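3.2 Where people put their cups

I went into this part of the study thinking coasters would matter a lot, and I was wrong. We left 40 of them in the Prulberg reading room in February, one at every seat, and by the second week most had drifted to the windowsill. People just don't want another thing to move around.

So I switched to asking. I handed out 200 short surveys and got 70 back, which is pretty good for a room full of people who came to be left alone! The question I cared about most was whether a table's looks change how careful you are with a drink. Plenty of folks said yes - a surface with a grain they could see made them slow down a little (Figure 4), and a plain painted one didn't. One person wrote "I would feel bad" and underlined it twice. 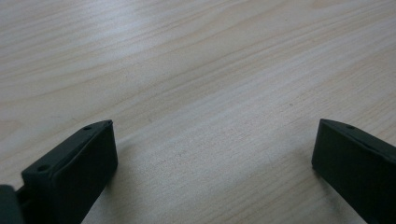 Figure 4. Pale wooden tabletop with visible grain.

I'd be careful with that, though. What people say on a survey and what they do with a hot mug at 8 a.m. are two different things, and the Bravo branch gave me much messier answers. I get into those in Section 3.3, along with the lids.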